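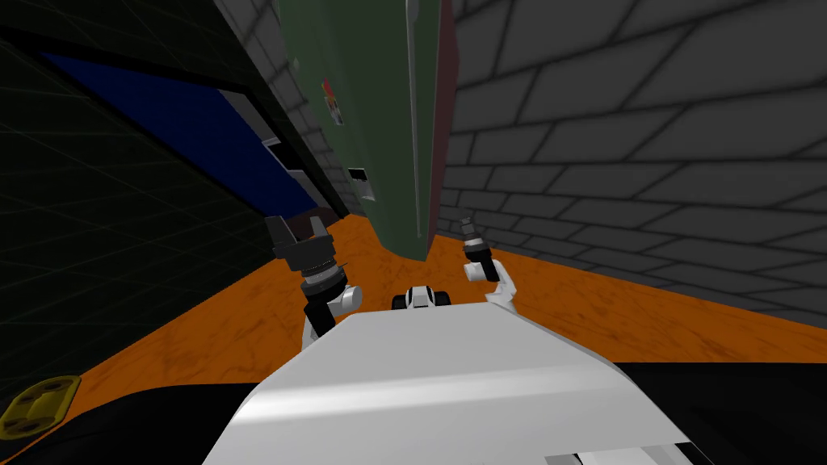
Gallery: teaching by remote control in the simulator

Jeltach is a small project on showing a robot how to do everyday jobs by driving it through them. A person steers both arms from a desk, the movements are recorded, and the recordings are later used for training. Before we book time on the real machine at the Alarcón workshop, all new drivers practise in simulated rooms. The view at the top of this page is from one of those rooms, a corridor with an orange wood-grain floor and a grey brick wall. The look is plain because we want the simulator to run on ordinary office computers.

The driver looks out over the white body, with an arm rising on either side. Both grippers point upwards. New drivers spend their first session learning how far each arm reaches before they try to pick anything up.

The tall green panel has a narrow light-grey strip down its right part. We ask drivers to line themselves up with an upright edge like this one before they start a recording. It makes the runs easier to compare afterwards.

The fingers of the left gripper are open in a V. Closing them is done with a trigger held under the first finger, and most people squeeze too hard to begin with. Jeko, the program that stores the runs, keeps the trigger position along with the arm movements.

How a session works

Each driver does 16 runs of a task and then takes a break. A run starts when both hand controls are lifted off their stand and ends when the driver presses the foot switch. Bad runs are kept but marked as such. Please do not delete them yourself.

Drivers who have finished 50 marked-good runs in the simulator can move on to the real arms. In March we had 121 good runs for the corridor rooms. The target for the year is 1,000 across all rooms, including the kitchen and the store room, which will get their own gallery pages.

Known problems

The arms lag behind the hand controls if the Fliltar plug-in is left on during recording. Turn it off first and restart Jeko. The left and right controls can also swap over after a restart, so move one hand at a time and check before you begin.

Pictures on this page may be reused in talks and teaching with credit to the Jeltach project.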